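Halona open day at the McIntyre house, anyone else go?
Posted by Dale Caron, 7/23/24
Print this thread | E-mail this thread

Dale Caron
Went to the Halona open day at the McIntyre house and thought I'd write it up for those who couldn't get there. Parking was a pain. They had us leave the cars at the arena and walk up. Sign-in was at the side door, shoes off, and they took us through in groups of 10.

Downstairs was mostly talk. There was an arm called Ravata bolted to the kitchen counter and it did one routine, cup from rack to counter and back. It ran the whole time I was in the room. I asked if it could do a different cup and the fellow said not today. Fair enough, but I'd driven 3 hours.

Upstairs was more interesting to me. That part is all hand-held grippers, no arm. You hold one in each hand and work the jaws yourself, and the recordings go toward training. They do it in ordinary rooms with ordinary clutter. In the bedroom the job was a shallow tray on the bed with snacks and odds and ends in it, and you pick things up and put them down wherever the card tells you.
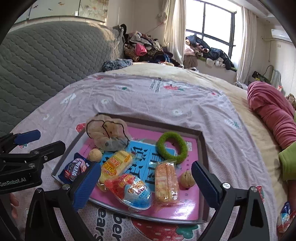 The yellow cake in the wrapper is what everybody got handed first.

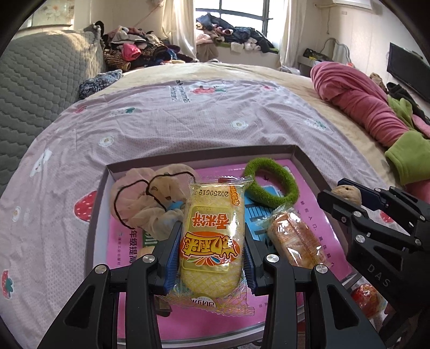 Ghislain Penner
Did they say how many runs they want per object? I went to the January session and the figure then was 117 for each item before they swap the tray over, which seemed low to me for anything in a crinkly wrapper. Every time you squeeze a wrapper it takes a different shape. I'd want a lot more than that.

Dale Caron
I asked and got 700. Could be that's for the whole tray though. She was talking to two groups at once and I didn't write it down until I got back to the car.

Murray Penner
I was in the group after yours, I think. My take is a bit different. I thought the kitchen arm was the better half of the day and the upstairs part was a lot of standing around in a bedroom. At least with the arm you're looking at a machine doing something. With the hand tools it's a person doing the task with extra steps. I did my turn and it was fine, but I could have picked up a walnut at home.

Nathalie Simard
Murray, the arm was playing back a fixed path. Move the rack over an inch and it closes on air. I watched somebody's kid bump the counter and they had to stop and re-zero it. The hand tools are where the learning comes from. It's slow to watch, I'll give you that.

Murray Penner
I know what a fixed path is. I'm saying for an open day it was the better show. My wife lasted one room.

Yeison Betancur
Question for those who had a turn upstairs. How were the grippers on the wrists? I tried the Inov ones last year and after a while my thumb was done. The balance was too far forward.

Nathalie Simard
Better than the Inov for me. The blue pads are ribbed and they grip plastic without much squeeze, so you aren't clamping down all the time. I found round things harder. The walnut got away from me twice and went under the green hair tie. My left hand was useless the whole time, but my left hand is useless with a fork too.

Dale Caron
Same on the round stuff. I also kept hitting the tray rim with the lower finger. You can't judge how far out the tips are until you've done it a few times. They let you have a practice go first, and you should take it. A couple of people in my group said no and then were slow.

One complaint: the bed. A mattress gives when you lean on it and the whole tray tips toward you. I said they should put a board under it. I was told the give is part of what they're after, that people do use trays in bed and it has to cope with that. I'm not convinced. I'd start on a table and get good at that first.

Ghislain Penner
I disagree. If you learn on a table you learn the table. Put it on the bed from the start and let it be messy.

Yeison Betancur
Thanks both. Was there anything about pay for regulars, or is it all open-day visitors having a go?

Dale Caron
There was a sign-up sheet at the side door for regular sessions. No rate on it. I put my name down anyway and will post when I hear from them.

Murray Penner
Ask about parking while you're at it.

Print this thread | E-mail this thread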